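Open Day at the Primbridge workshop: FAQ

When is it?
13 May 2024, doors at 2. Next one is in July, date to come.

Do I need to book?
Yes. 60 places, they go fast. Email Wayne Kershaw with names and ages of any kids.

What will the robots be doing?
Table work, mostly. Two arms, a black table, ordinary kitchen stuff. Picking up cups, moving bowls, handing things from one side to the other. Dzifa Bonsu runs the demo and takes questions as she goes, so just shout.

In the picture below the right arm has hold of the purple cup, next to the white bowl. Left one is idle.

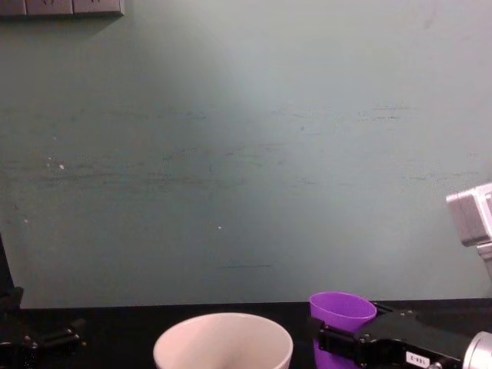 Can kids come?
Seven and up, with an adult. Stay behind the tape when the arms are moving pls.

Can I have a go?
Probaly. Short turns at the end, five minutes each, sign up at the door. Long hair tied back.

Will it drop things?
Sometimes! Bring patience.

Photos ok?
Fine in the demo room. Not upstairs, thats Cloveria's office and they've asked us not to.

Parking?
Behind the Pratano building. Fills up early. Bus stops out front.

Food?
Coffee and cookies. No drinks near the table.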